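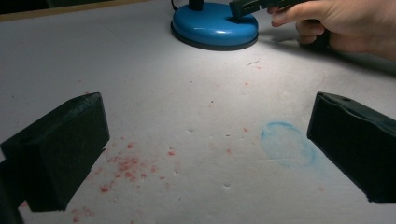
그림 4-1. 밝은 작업면에 흩어진 붉은 부스러기와 옅은 청색의 타원형 윤곽선

제4장 작업면의 잔사와 표면 흔적

학습 목표
잔사, 착색, 압흔을 구분하여 기록할 수 있다.
작업면의 재질에 따라 건식 제거와 습식 제거의 순서를 정할 수 있다.
조명의 위치가 잔사의 식별에 미치는 영향을 설명할 수 있다.

주요 용어
잔사, 착색, 번짐, 압흔, 밀집부, 산포부, 사광, 건식 제거

4.1 작업면 상태의 구분

앞 장에서는 책상과 작업대의 구조, 상판의 고정 방식, 가장자리 마감을 다루었다. 이 장에서는 상판 위 또는 상판을 덮은 종이나 보드 위에 남는 것을 다룬다. 필기, 채색, 지우기, 절단, 성형과 같은 작업은 모두 작업면에 흔적을 남기며, 흔적의 성질에 따라 제거 방법이 달라진다.

작업면에 남은 것은 세 부류로 나눈다. 첫째는 표면에 얹혀 있을 뿐 결합하지 않은 고체 입자로, 이를 잔사라 한다. 지우개 가루, 크레용 조각, 밀랍 부스러기, 종이 섬유가 이에 속한다. 둘째는 표면에 부착되었거나 스며든 색으로, 이를 착색이라 한다. 선이나 글자처럼 의도하여 그은 것도 분류상 착색에 포함한다. 셋째는 표면의 높낮이가 변한 것으로, 이를 압흔이라 한다. 핀 자국, 필기구에 눌린 자국, 무거운 물체의 받침 자국이 대표적이다.

그림 4-1에는 세 부류가 모두 나타나 있다. 왼쪽 아래의 붉은 알갱이는 잔사, 오른쪽의 청색 윤곽선은 착색, 가운데에 퍼져 있는 얕은 점 모양의 자국은 압흔으로 기록한다. 붉은 잔사의 재질은 외관만으로 확정하지 않는다. 밀랍, 크레용, 지우개의 부스러기는 크기와 색이 비슷할 수 있으므로, 재질란에는 확인 시험을 마칠 때까지 '미확인'이라고 적는다.

4.2 잔사의 분포

잔사는 고르게 퍼지는 일이 드물다. 입자가 모여 있는 구역을 밀집부, 그 둘레에서 입자 사이의 간격이 넓어지는 구역을 산포부라 한다. 산포부에서 멀리 떨어져 홀로 있는 입자는 고립 입자로 따로 표시한다. 고립 입자는 닦아 내는 과정에서 빠뜨리기 쉬우며, 남은 입자가 이후의 작업에서 눌리면 새로운 착색이 된다.

분포를 기록할 때에는 작업면을 사분면으로 나누고, 밀집부가 속한 사분면을 먼저 적는다. 이어 입자가 성기어지는 방향을 적고, 마지막으로 고립 입자의 유무를 적는다. 입자의 수는 세지 않는다. 같은 양의 잔사도 부서진 정도에 따라 입자 수가 크게 달라지므로, 개수는 비교의 기준으로 적합하지 않다.

밀집부의 위치가 곧 발생 위치를 뜻하지는 않는다. 손이나 종이의 가장자리에 밀린 잔사는 발생 위치와 다른 곳에 쌓인다. 기록자는 관찰한 분포와 추정한 원인을 서로 다른 칸에 적어야 한다.

4.3 조명 조건

밝은 색의 작업면에서는 조명의 방향이 식별 결과를 좌우한다. 빛이 위에서 수직에 가깝게 들어오면 색의 차이는 잘 드러나지만 높낮이의 차이는 약해진다. 빛이 표면과 작은 각도를 이루며 들어오는 사광에서는 입자와 압흔의 가장자리에 그림자가 생겨 높낮이가 드러난다. 따라서 착색은 위쪽 조명에서, 압흔은 사광에서 점검한다.

탁상 조명을 쓰는 경우에는 받침 가까이에 밝은 구역이 생기고, 가장자리로 갈수록 어두워진다. 밝은 구역에서는 옅은 색의 선이 반사광에 묻힐 수 있고, 어두운 구역에서는 작은 입자를 놓칠 수 있다. 점검은 조명을 한 위치에 고정한 채 끝내지 않으며, 적어도 2개의 위치에서 반복한다. 조명을 옮길 때에는 받침을 끌지 말고 들어 올린다. 받침 밑에 들어간 단단한 입자는 상판에 긁힌 자국을 낸다.

광택이 있는 받침은 그 자체가 반사면이 되어 점검자의 눈에 강한 빛을 되돌린다. 이때에는 점검자의 위치를 옮기거나 조명의 방향을 조금 돌린다. 조도를 높이는 조치는 반사도 함께 강하게 하므로 우선 적용하지 않는다. 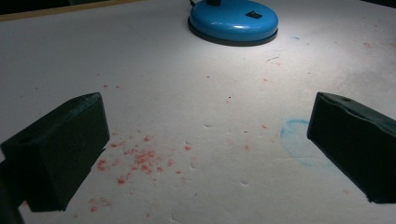

문: 크레용 부스러기가 남은 종이 작업면을 젖은 천으로 먼저 닦아도 되는가?
답: 마른 상태에서 입자를 먼저 제거해야 한다. 젖은 천으로 문지르면 입자가 눌려 색이 번지고, 종이의 섬유가 일어나 표면이 손상된다.

4.4 제거의 순서

제거는 잔사, 착색의 순서로 한다. 압흔은 청소로 없어지지 않으므로 위치만 기록하고, 필요하면 덮개지를 교체한다.

건식 제거에는 부드러운 솔과 얇은 받침 종이를 쓴다. 솔질은 산포부의 바깥에서 밀집부를 향해 한 방향으로 하며, 모인 입자는 받침 종이에 올려 버린다. 솔을 좌우로 왕복하면 입자가 다시 퍼진다. 입으로 부는 방법은 입자를 점검 범위 밖으로 옮길 뿐이므로 쓰지 않는다. 상판 가장자리에 목재 테두리가 있으면 판과 테두리의 이음부를 따로 쓸어 낸다.

밀랍을 포함한 입자는 온도가 오르면 연해져 표면에 달라붙는다. 조명 가까이에 있는 입자는 조명을 끄고 충분히 식힌 뒤에 제거한다. 이미 달라붙은 입자는 플라스틱 주걱을 눕혀 들어 올리며, 금속 날은 쓰지 않는다.

착색의 처리는 작업면의 재질에 따라 정한다. 코팅되지 않은 종이나 보드에서는 문지르지 않고, 고무 지우개로 가볍게 찍어 색을 옮겨 낸다. 코팅된 판에서는 물기를 짠 천을 쓸 수 있으나, 사전에 눈에 띄지 않는 모서리에서 시험한다. 작업의 기준으로 삼기 위해 그은 윤곽선은 제거 대상에서 제외하고, 기록표에 '유지'라고 적는다. 윤곽선 둘레의 번짐만 지울 때에는 선의 바깥쪽에서 바깥 방향으로 처리한다.

4.5 사례: 엘테스브리지 공방의 점검 기록

엘테스브리지(Eltesbridge) 공방의 핀레이 폴록과 제시 어커트는 11월에 공용 작업대 38대의 표면 상태를 조사하였다. 두 사람은 각 작업대의 상태를 따로 기록한 뒤 결과를 대조하였다. 잔사의 밀집부에 대한 기록은 모두 일치하였으나, 옅은 착색과 압흔에서는 차이가 있었다. 차이가 난 작업대를 다시 조사한 결과, 폴록은 위쪽 조명만 켜고 점검하였고 어커트는 탁상 조명을 낮추어 사광으로 점검하였음이 확인되었다.

공방은 이후 기록표에 조명 조건을 적는 칸을 추가하였다. 개정된 기록표는 분포, 재질, 조명, 조치의 4개 항목으로 이루어지며, 재질이 확인되지 않은 경우에도 빈칸으로 두지 않는다. 이 기록표의 양식은 부록 나에 수록하였다.

4.6 이 장의 구성

다음 절부터는 잔사의 종류별 성질을 차례로 다룬다. 4.7절은 지우개 가루와 종이 섬유, 4.8절은 밀랍과 크레용, 4.9절은 분필 가루를 대상으로 한다. 각 절의 끝에는 실습이 있다. 실습에는 코팅되지 않은 백색 보드, 부드러운 솔, 받침 종이, 각도를 조절할 수 있는 탁상 조명이 필요하다. 보드는 실습 전에 사광으로 점검하고, 이미 있는 압흔의 위치를 기록표에 옮겨 둔다.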